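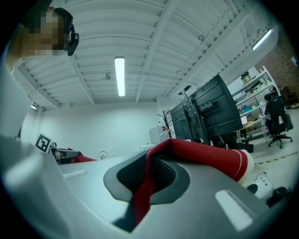
A hand-held gripper in the lab room at Grurville, with a second one and its square marker behind it.

Grurville team puts out new tracking code for hand-held grippers

The Grurville lab pushed out a new version of Omellow on Thursday, the software it uses to turn recordings from hand-held grippers into motions a robot arm can follow. Biggest change is in how it works out where each gripper is. Second biggest is a planner that throws out bad recordings before anyone wastes a night training on them.

Release went up a little after 4 p.m. Download page fell over for a bit, back by dinner.

Omellow takes what a person does with a gripper in each hand and rebuilds the path of both hands, plus how far open the fingers are at every step. Old version did each hand by itself. Fine for picking up a cup. Not fine when both hands work on the same object and the two paths drift apart, so that on playback the arms either miss the thing or squeeze it.

The new version solves for both hands together. Square markers give a fix whenever a camera can see them, motion sensors fill in between, and the distance between the hands is now part of the same calculation instead of being patched up later.

"We had two separate answers and we were stapling them," said Darragh Tully, who leads the software side. "Looked ok on the screen. Then you'd run it on the arms and they'd be fighting each other over a dish towel."

Tully said the work started in March after a string of towel folding runs went wrong in the same spot. The team first blamed the controller. Two weeks on that. Controller was fine – the recorded paths were off by more than the width of a finger pad at the moment the hands crossed.

On the lab's own test set of 900 recordings, the old code lost track of at least one hand in 52. New code lost it in 7. Those are in-house numbers and no outside group has repeated them yet. The recordings are all tabletop and household stuff, one building, same few people doing the moving, so how it holds up somewhere else is an open question. Tully said as much.

All 7 failures had a marker hidden for a long stretch, mostly hands inside a box or down behind furniture. Omellow now flags those parts and leaves a gap. The old one guessed.
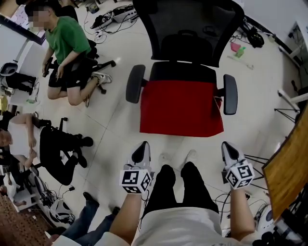

Timing got a rewrite too. Each gripper keeps its own clock, and over a long session the clocks wander. Omellow used to line them up once, at the start. Now it checks all the way through and stretches or squeezes the data to fit. Gavin Chisholm, who wrote that part, said it was the least exciting piece of the release and probably fixed the most bugs.

"People kept sending me grasps that closed on air," Chisholm said. "The position was right, the fingers were late. Easy to miss if you only look at the path."

Then the planner check. Before a recording goes into a training set, the software tries to fit it to the arm that will have to do the job. Wrist turns too far, elbow runs into the base, speed over the limit – recording gets marked and the operator sees which seconds are the problem. It can be trimmed, slowed down or dropped. The default is slow down, and there was some arguement about that. Chisholm wanted drop. Slowing a motion changes how it behaves in contact, he said, and a slow wipe is not the same as a fast wipe with the clock turned down.

Default stays for now. Setting is in the config file, under the planner heading, one line.

The check runs on an ordinary desktop with no graphics card. Tracking still wants one. On a laptop it will run but bring a sandwich.

Outside the lab the main user so far is Postma, a small company in Belton that builds sorting cells for returned clothing. Postma has been on a preview build for several weeks and reported two problems, both fixed before Thursday. One was a crash on file names with spaces. The other was worse: left and right hands got swapped if the recording started with the arms crossed. Swapped hands now trigger a warning and processing stops till someone picks.

Anybody moving up from the old version should know the file layout changed. There is a converter and it handles most things, but calibration files from before the marker update have to be redone by hand. Takes a few minutes per gripper. Old trained models still load. Mixing old and new recordings in one training set is allowed but the team says don't, at least not without running the old ones through the tracker again first.

The viewer is mostly the same. It now shows both hands on one timeline, with the gaps in gray, and you can finally scrub backwards without it freezing. Zoom is still broken on some high resolution monitors. Known issue, on the list.

Not in this release: live tracking. Everything happens after the recording is done, so an operator doesn't find out about a lost marker until the files are processed. Tully wants a simple light or beep that goes off when tracking quality drops, and there is a rough version running in the lab. No date for it. He would not give a season either.

Also not in: support for more than two grippers, or for hands with more than two fingers. Requests for both keep coming in, Chisholm said, and the file format at least leaves room.

Code, converter and a short sample set are on the Omellow project page. Full 900 are not being posted. Bug reports go thru the tracker on the same page, and the team asks for the log file along with the recording, please, not a screenshot of the log file.

A patch for the zoom problem is planned next, along with better notes on the planner settings, wich are thin right now.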